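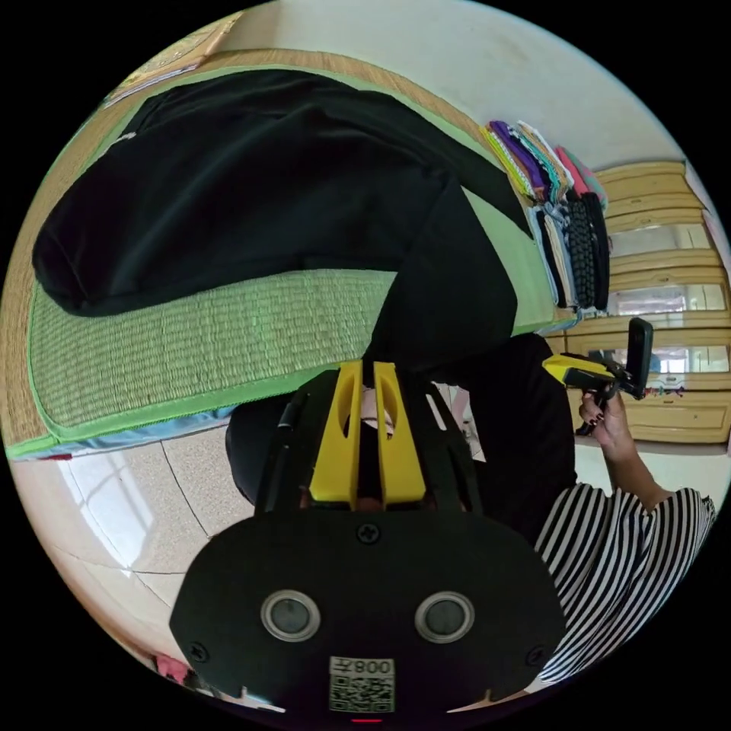 I'd been bugging her for this interview for months. She tests hand-held grippers for a living, mostly on laundry, and when I finally got her on a call she was eating toast and wanted to talk about screws.

"Screws first," she said. "If I can't tighten a finger mount with the screwdriver in my kitchen drawer, I'm already cross."

So we started with screws. She's spent most of this year comparing two hand-held models, the Troker and the Gorkum, for a clothes-folding project called Bundska. She does it in real bedrooms, with real piles of clothes, and she reckons that's the only way to learn anything useful. I asked what was wrong with a bench.

"Nothing, I love a bench! But a bench has one shirt on it and good light from above. Go into somebody's room and you've got a mirror on the wardrobe, a window behind you, black clothes, stripes, the lot. All my favourite problems live in bedrooms."

Black clothes came up a lot, as it happens. I'd assumed the tricky stuff would be silk, or anything with sequins (my own wardrobe is no help here, I own four grey jumpers). She says dark fabric laid flat is much harder on the cameras, and a long dark piece is worst of all.

"You lose the folds. You, the person, can see there's a crease there, and you look at the recording later and it's just a big dark shape. With the Gorkum I had to slow right down. The Troker's picture was a bit kinder in the shadows, but then it blew out near the window. Pick your poison."

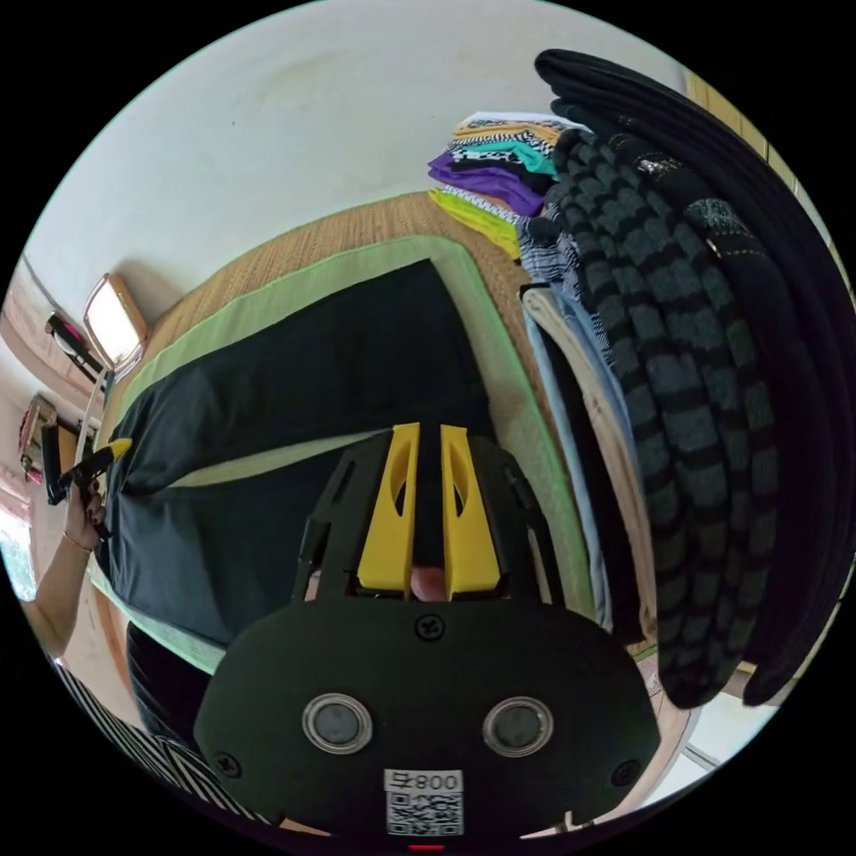
Dark fabric on a green-bordered mat, with the yellow fingers in view.

I wanted to know about the fingers, because they're the part I'd have gone for first. Both models she tried can take the same slotted style, and she was surprisingly firm about colour.

"Yellow, please. I had a grey pair in September and I kept losing the tips against the clothes. With yellow I can find them in every shot without squinting. The slot helps too, you get a little more bend when you close on something thin. Not heaps. Enough to pick up one layer of a T-shirt instead of both."

Does she get both layers often?

"Constantly. That's most of my day."

Her count for the comparison was 249 folds, split over both models, and she kept a tally in a paper notebook as she doesn't trust herself to fill in a spreadsheet with one hand in a gripper. The Gorkum won on comfort. She could go 3 hours before her wrist started to complain, and with the Troker she was putting it down well before lunch. The Troker won on closing feel, which she described to me with a lot of hand waving that I can't reproduce, but the gist was that she could tell when she had cloth between the fingers without looking.

I asked if working two-handed changed the scores. Oh, it did!

"One at a time, they're close. Put one in each hand and the weight really matters. You're holding a corner still with your left and you're dragging with your right, and if the left one droops the whole fold goes crooked. I redid so many sleeves."

There's a third option she's keen on, the Tapia, with a lighter shell and a different trigger. She's only had a short go with a loaner. She wouldn't give me a verdict and I did try twice.

"Ask me when I've done a full basket with it. I liked the trigger. I didn't like the cable, it kept finding my elbow."

On cables generally she has one bit of advice for anyone setting up their own comparison: route it down one side, tape it, and then fold ten things before you record any of them. And wear whatever you'd normally wear. She used to put on plain sleeves for every session, then stopped bothering, and says the recordings are better for it.

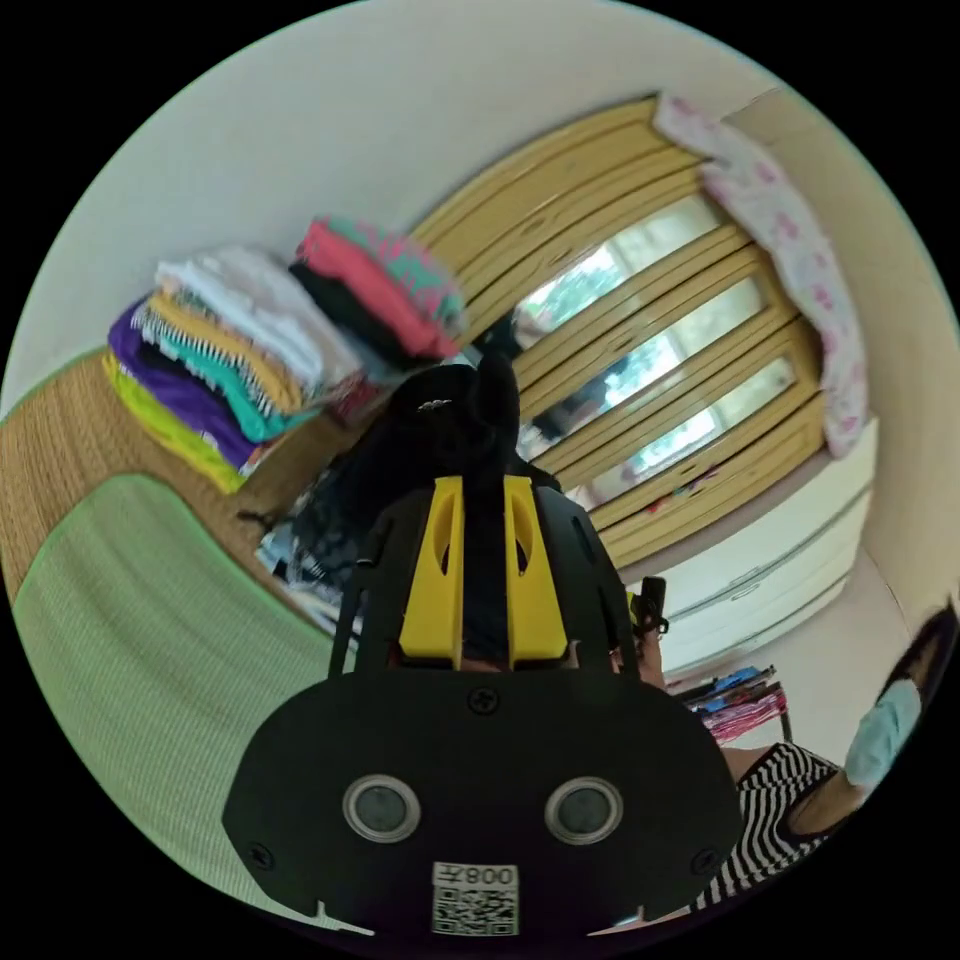

What she'd buy tomorrow

I saved the money question for the end. If she had to kit out a pair of folders tomorrow, she'd get the Gorkum and swap the fingers over. "I'd miss the Troker's feel for a week. Then I'd notice my wrist doesn't hurt." She'd spend whatever was left on spare fingers, and on a decent mat, "something flat with an edge you can see," so each fold starts from the same spot.

Then she had to go. There was a load in the machine.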